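Natton Workshop Opens Its Doors for an Afternoon of Hand-Held Robot Training

NATTON, August – I've been writing these announcements for Wistero for a while now, and this is the first one I've been really excited to sit down and type. We're holding an open day at our Natton workshop this month, doors open at 1 p.m., and you're invited. Bring a friend, bring the kids, bring your uncle who fixes lawn mowers – he'll probably have better questions than anyone.

Wistero teaches robots how to handle ordinary household things. We do it with hand-held grippers, the kind you pick up and squeeze like a pair of kitchen tongs, with a camera riding along on top. A person does the chore with the gripper in hand, the camera records it, and the recordings go on to teach a robot arm how the same job is done. We've been doing this in a fairly quiet corner of town, and people keep asking us at the grocery store what goes on in there. So come and see!

What the afternoon looks like

The main event is a live demonstration at the long tables in the front room. Our team will fold dish towels, sort spoons, stack cups and put lids on jars, all with grippers, and a screen on the wall will show what the camera is seeing as they go. We'll run the demonstration on the hour, and it takes a bit less than half of that, so you'll have plenty of time to wander in between.

After each demonstration the tables are yours. You can pick up a gripper and try the same chores yourself. I'll warn you that towels are harder than they look. I spent most of my first morning here chasing the corner of one around the table, and I still think of the jar lids as my strong suit. Cups are a nice place to start if you want to feel good about yourself.

We've set aside room for 60 visitors at a time. If we're full when you get here, there's lemonade out front and we'll call you in as people leave.

A look at the bench

I get asked a lot what the working end of one of these things is like, so let me give you the short tour. Each gripper has two black fingers with foam or rubber-like pads on the inside faces, and the fingers swing on small pivots with brass-colored bushings. Squeeze the handle and the pads come together, let go and they open up again. The pads take the beating. They get dragged, pinched and pressed against everything we own, and we swap them out when they get too ragged to trust with something slippery. There's a box of spares at the bench, and you're welcome to poke one and see how squishy it is.

The tables matter more than you'd guess, too. We like a pale wood top for a lot of our sessions, and we start with it clear, gripper open, before anything gets set down to pick up. It gives every recording the same kind of beginning. My job on recording days is often just to clear crumbs.
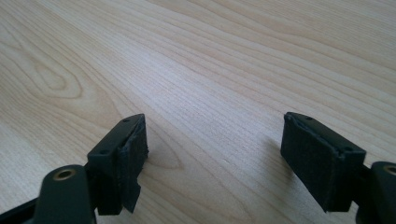 Why we're opening up now

We've just wrapped up our biggest stretch of recording so far, a project we called Gallegos. Over the course of it our team recorded 2370 separate chores, everything from pairing socks to closing a pencil case, and 96 of those were contributed by neighbors who came in for a trial session in the spring. They were such good company, and so much more patient with the towels than I was, that we decided to throw the doors open properly.

Our next project is called Irstead, and it's going to be all about the kitchen: drawers, bowls, measuring cups, the stuff that lives at the back of the cabinet. We'd love your ideas for it. There'll be a big sheet of paper by the door where you can write down the chore you'd most like to hand off to a robot. I've already put mine down (plastic container lids, finding the one that fits).

"We want folks to come in, pick up a gripper and get a feel for it," says everyone on our team, more or less in chorus, whenever I ask them for a quote. I gave up on getting a more polished one. They'd also like me to say that they're happy to talk about the technical side for as long as you can stand it – just ask at the back table, where the robot arm will be running through some of the cup stacking on its own. It stops now and then, and when it does, one of us will reset it and tell you what went wrong.

Good to know before you come

The open day runs from 1 p.m. until 5 p.m. at the Wistero workshop in Natton. Admission is free and you don't need to sign up. Groups from schools or clubs should drop us a line first so we can keep a table for them.

Children are welcome with a grown-up. The grippers fit adult hands best, but we've got a couple with a lighter squeeze for smaller ones. The entrance is level and there are chairs at every table if you'd like to sit while you work.

The cameras on the gripper tables will be live on the wall screen only. Nothing visitors do at the tables will be recorded or used in our projects. If you try it and find you'd like to do some real recording for Irstead, leave your name at the front desk and we'll get in touch about paid sessions.

Reporters and photographers are welcome all afternoon. If you'd like a quieter look around, or want to film at the tables, come at noon and I'll let you in myself. Please get in touch with the Wistero press desk ahead of time so I know to listen for the bell.

About Wistero

Wistero is based in Natton and makes recordings of everyday chores for training robots. The company's work covers laundry, desk and kitchen tasks, all carried out by people using hand-held grippers. Recording for Irstead begins this fall.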